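I finally made it to the winter open house at the Ulley foundry in December, and oh boy, I should've worn better shoes! Over 100 people had squeezed in by 9, all of us shuffling along behind the rope toward the casting floor (hot, loud, wonderful). They pour in the morning only, so don't sleep in like I did last time. The showroom is up front, candlesticks and all, and I went through it twice. 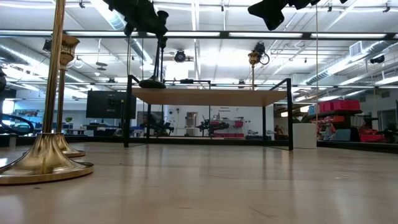 Dede Ankrah thought the pour went by too fast and would've gladly skipped the gift counter for a second one. I'm with her on that! Parking was 8 dollars, cash, and the cider was free. We took the back road home through Pletelville and got stuck behind a snowplow.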